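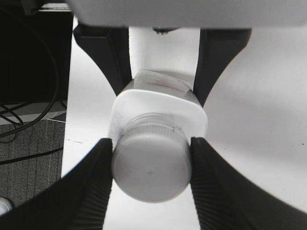 ## Handout 4: Two-arm cap opening, or how to pick fingers for a bottle

Last time we got as far as picking bottles up and putting them down again. Now we open them, which is where I start having fun and the grippers start complaining!

The setup is the usual one. One arm holds the body, the other pinches the cap and turns. You'll be comparing two sets of fingertips, the smooth Marneo ones and the ribbed Fesinov ones, and I want you to run both on the cap side before you form an opinion. I formed mine too early the first year I taught this and had to take it back in front of everybody.

**What goes wrong, mostly**

The cap slips in the fingers. Or the cap holds fine and the whole bottle turns in the *other* gripper (much more common than people expect, and it looks the same in the motor log). Keep the wrist camera running on the holding arm so you can tell which one you've got. A squarish bottle is kinder to you here than a round one, so start square.

Ribs running along the finger give you something to catch on a ribbed cap. On a smooth cap I'm less convinced — Bořivoj Trnka ran a long series in July and thought the difference was tiny. His notes are in the shared folder, please read them before the lab.

**Settings to start from**

- Cap diameter in the planner: 38 mm. Measure yours anyway.
- Grip effort on the cap side: 3000 in controller units. Don't copy this to the holding side, you'll squash the bottle.
- Turn in short strokes, let go, wind back, grab again. The wrist won't do it all in one go.
- Lift slightly as you turn, or the cap binds on the threads.

If you're on the Janssen controller, the effort scale is different and you'll need the conversion table on page 3. The Unow controller takes the numbers as they are.

**For your write-up**

Do the same bottle with both sets of tips, same grip effort, and say where each failure happened (cap side or body side). Don't average the two together, please. Log 1088 from Keith Dobson's group is a nice messy one to practice on if your own runs are too clean, and there's a regrip in the middle that I still argue with him over.

Bring the plots, even ugly ones. We'll start with whoever has the strangest slip and go from there.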